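Oleck sidewalk inspection, desk notebook, May

Second week of the crew working from rendered streets in the morning and real ones after lunch. The Drilum unit does the curb pass by itself now, 3716 segments on the last upload, and flags what it isn't sure of. We used to walk all of that. Now two of us sit and clear flags, and whoever is on the van goes out only for the ones we keep.

Started on the Drerkevov set at 9. It came up with 85 flags. Most were joints read as cracks, which is the same trouble as last time — a long dark joint with a cross joint meeting it gets called a break in the slab. Stains are the other one. Marked them all "surface, no action" and sent them back for retraining. 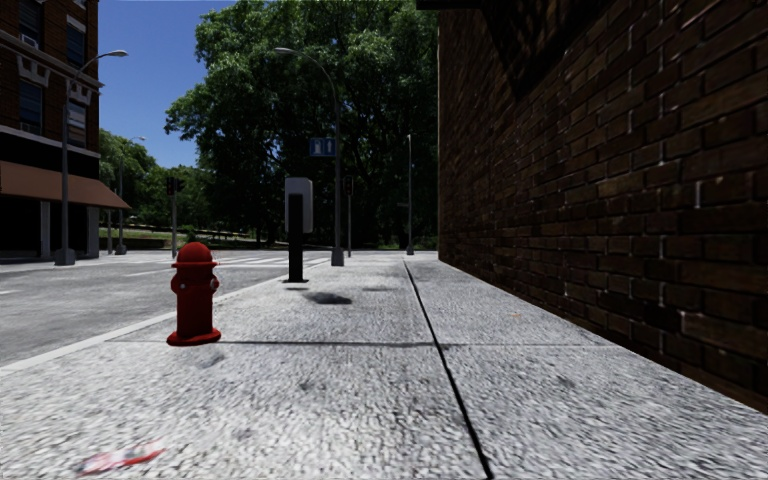

Desk log, sidewalk review, Oleck depot

Went over the hydrant corner with the van crew. They wanted the dark patch by the base kept as a check item. I had it down as a stain. Left it as "look on site" for now, and the litter at bottom left goes under debris, no ticket. The kiosk shadow should not be a flag at all. Added it to the list for Noguchi.

Clearing took nearly 11 minutes a batch, which is slower than the plan says. Eyes get tired by the third batch. The walkers miss the walking, and two have asked to trade desk days. Put that in the shift notes.

To do: split joints from cracks in the label sheet, ask whether Saturday uploads can wait until Monday's shift.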